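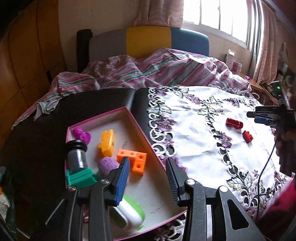 Small Toys, Shallow Boxes, and a Few Other Things I've Learned About Keeping a Child's Room Livable

I get more mail about toys than about anything else on this page, more than grease stains and more than stuck jar lids, so I thought I would put all my toy tips in one spot and let you pick through them. We have had little ones in and out of this house for 20 years, first our own and then the grandchildren, and I have tried every bin, bucket and hammock that Dernberg Home ever put in its window.

Go shallow. A deep toy chest looks lovely at the foot of a bed, but everything small sinks to the bottom, and a child who wants the orange block will tip the whole chest over to get it. A low open box with a light-colored inside is so much better! The pieces lie side by side and you can spot a purple one or a teal one at a glance. My own rule is that I should see some bare floor of the box between the toys. When I can't, it is time to move a few things along to the closet.

Sort on the bed. My knees are not what they were, and I do all my toy sorting on top of the bed now, with an old sheet or blanket over the covers to catch the crumbs and the fluff. Set the box right in the middle and work around it. When you're finished, gather up the cloth by the corners and shake it out on the porch. (Check it for tiny pieces first. I once shook a doll's shoe into the hydrangeas and it stayed there until spring.)

Mixed is fine. I used to be very strict, blocks with blocks and animals with animals, and it lasted until lunch. These days I keep one box of odds and ends, the single blocks and knobby plastic bits that don't belong to any set, and it gets played with more than the matched sets do. If a set is truly a set, like a puzzle or a marble run, then it earns its own bag with a drawstring.

Washing plastic toys. Warm water, a squirt of dish soap and a soft toothbrush will take care of nearly everything. The brush is for the grooves and slits and the little round holes in building blocks, where jam seems to go to retire. Rinse well and lay them out on a towel with the holes facing down. Anything that can trap water inside should be given a good squeeze or a shake, and then left overnight. Don't put away a toy that is still damp, or you will be smelling it by the end of the week. Toys with batteries only get wiped with a barely damp cloth.

Scratches in the box itself. Dark marks on a white plastic bottom are often just rubbed-off color from something that was dragged across it. Try a paste of baking soda and water on a soft rag, going in small circles, and rinse. A real scratch won't come out and I would leave it alone — scrubbing harder only dulls the plastic around it. If it bothers you, cut a piece of felt to fit. I buy mine off the roll at Gezer and it has the added benefit of being quieter when somebody dumps blocks in at 7 in the morning.

Small containers with lids. Clear or see-through ones are worth saving from the kitchen, with the labels soaked off. Beads, doll combs, the wheels that came off something. Choose one with a wide top so that small hands can manage it, and keep anything tiny up high if there's a baby in the house.

The swap. Satish Bhatia wrote in last January to say he keeps two boxes going, one out and one in the closet, and trades them at the start of each month. I have copied him ever since. The children greet the old toys like cousins off the train, and the room never has to hold more than half of what we own.

Next month, if I get to it, crayon on wallpaper. Doğukan Yüksel has sent me a method using bread that I want to try in the back hall before I pass it along.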